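Home Stories Food Growing Up Letters Contact

The soup came first: an interview with a school cook

She had the kettle on before I'd gotten my coat off, and a plate of gingersnaps out before I'd found my pen, so I can tell you right away that the habit of feeding people doesn't stop on the day the job does. She cooked school lunches for most of her working life, first in Bastton, where she grew up, and then at the big elementary school in Vatton, and she has now been retired just long enough to miss it. She asked me to leave her name out ("everyone in Vatton will know anyway, and everyone else won't care"), and I promised I would.

I had come to ask her how children learn to like food, a thing I've worried over at my own table more evenings than I'd care to admit. She laughed at that, kindly.

"They learn it by being near it," she said. "I think parents picture it as a kind of argument they have to win. You sit the child down, you put the squash in front of them, and off you go. But a child who has been standing around a kitchen with something in their hands has already met the squash. They've seen it whole, they've knocked on it. It isn't a stranger."

Her own start was at her grandmother's house, on a low stool, with a wooden spoon and a pan of dried beans that were never going to be cooked. She stirred those beans for what she remembers as entire winters. Her grandmother would come by and taste from the spoon and say more salt, and she would put in more salt, which was nothing at all, just fingers rubbed together over the pan.

"And I was proud of those beans! I was prouder of them than of half the real dinners I've made. When I finally got to stir something hot, I already knew how to stand, how to keep my sleeve back, how to go around the bottom so it doesn't catch. I'd been practicing for years and thought I was playing."

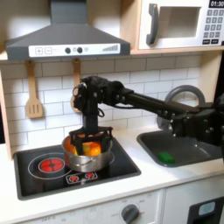
Toy food in a silver saucepan on the stovetop of a white toy kitchen.

When she moved to Vatton she talked the kindergarten teachers into letting her visit before lunch, in her apron, to tell the children what was coming. Some days she brought a raw beet to pass around, or a bunch of dill, or an onion cut in half (they dared each other to sniff it). She'd ask them what they were making at their own little stove, and they'd tell her, at length. It was very often pancake soup.

"I never corrected a recipe," she said. "I'd ask how long it needed. They always knew. Ten minutes, or till tomorrow. And then I'd say, well, mine's been on since seven this morning, and it's carrot, and you can come and tell me if I got it right. They took that very seriously. I had some terrible reviews."

I asked what the numbers were like, and she had to think. At the busiest, with the middle school sending its trays over during the renovation, she and her crew were putting out over 1,000 lunches a day. There was a recipe card from the district that began with the words "serves 1,000," and she kept it when she left. It hangs in her hallway now, gravy spots and all, between a wedding picture and a calendar from Rees, the hardware store down on the corner.

"You can't cook from that card with love, exactly," she said. "You cook from it with a paddle. But you can taste it before it goes out, every time, and I did, and I made everybody who worked with me taste it too. If we didn't want a second spoonful, we fixed it."

She has strong opinions about pots, as you might expect. At home she owns very few. There's a tall one for stock and a wide one for everything else, and she has no patience for the sets they sell in boxes with five sizes of lid. She likes plain steel with some weight to it and a rim that pours clean. The wide one came from a closing-down sale in Pruvden the year she married, and she has scrubbed it, by her own account, more times than she's washed her own face.

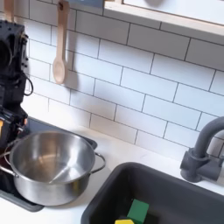
I wanted to know what she would tell a parent like me, with a boy who at present eats noodles, apples, and one brand of cheese. She poured more tea and took her time over it. Her first thought was that I should sit down and eat my own supper and enjoy it where he could see me. The second was to give him a job, and to let it be a real one as soon as he could manage.

"Tearing lettuce is good. Shelling peas is wonderful, if you can stand the floor afterward. Mine used to rinse the rice, and half of it went down the drain, and I just started with more rice. Don't hover. And if they'd like to cook you something out of blocks and buttons, you eat it. You ask for seconds. I mean that."

Did it work with her own two, I asked, and here she rolled her eyes toward the ceiling. One of them eats anything at all, raw oysters, blue cheese, peppers that make the rest of the family leave the room. The other is past forty and will still pick the mushrooms out of her stew and line them up along the edge of the plate.

"Same kitchen, same stool, same beans," she said. "So there you go. I make the stew with big mushrooms now, so they're easier to find."

She sent me home with a jar of it, and the rest of the gingersnaps in a bread bag. I've been asked to bring back the jar.

Last updated: March 2023

More from Growing Up
The lunchbox years, and what came home uneaten
A long talk with a Bastton piano teacher
Learning to bake bread with cold hands
Letters: your grandmothers' kitchens
What we planted behind the Vatton library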